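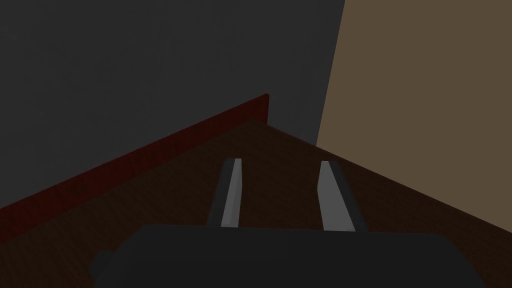 Zeroing the fingers at Sarnport

Before the Pludeck cell touches a real part, its gripper gets set up on screen. Eduardo Simões loads the simulated bench, a plain brown tabletop with a low red barrier along one side, and leaves it bare. Two pale-faced fingers, a gap between them, nothing to pick up. He loves this bit!

"If the fingers aren't right when they're holding nothing, they won't be right holding something," he says, already typing.

The routine came over from the old Rautiainen line and has been trimmed to 21 steps. First the wrist angle, then the finger offset, then a slow run of 304 open-and-close cycles while the software logs any drift between left and right. The whole thing takes 8 minutes, and you can watch the numbers settle (it's oddly gripping, sorry).

Only then does the setup file go across to the actual cell, where Simões checks the finger screws by hand and wipes down the rails. The pads get swapped every 2000 picks. In March he moved the barrier in the model a little closer to match the one on the floor, and the next job, a tray of Finier valve caps, is already waiting in the queue.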